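Tralthorpe Wrestling Club — minutes, June 2, 2018

Glenys Hollis in the chair. Started late, key trouble again.

**Last show**
- 392 tickets sold, 232 of those on the door. Best since December.
- Merch table ran out of mediums. Reorder.
- Bar money still not in from Gaber — Glenys to call.

**Women's title**
- Rumine keeps the belt till the next card. Wants a rematch with Hukero, two falls, no time limit.
- Some grumbling about the count-out finish. Ref's decison stands.

**Training**
- Nearly 16 at the beginner class, too many for one ring. Split into 2 groups, juniors first.
- Bumps only with a coach at ringside. No exceptions.
- Ring ropes need retaping before next session.
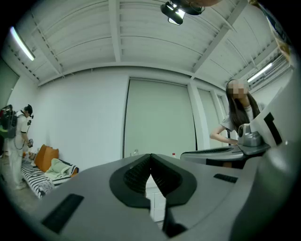 **Any other business**
- Entrance music: send files early, not on teh night.
- Poster proof OK'd, bigger date on it please.
- Van for the ring — still looking.

Next meeting same place, Glenys to send round the time.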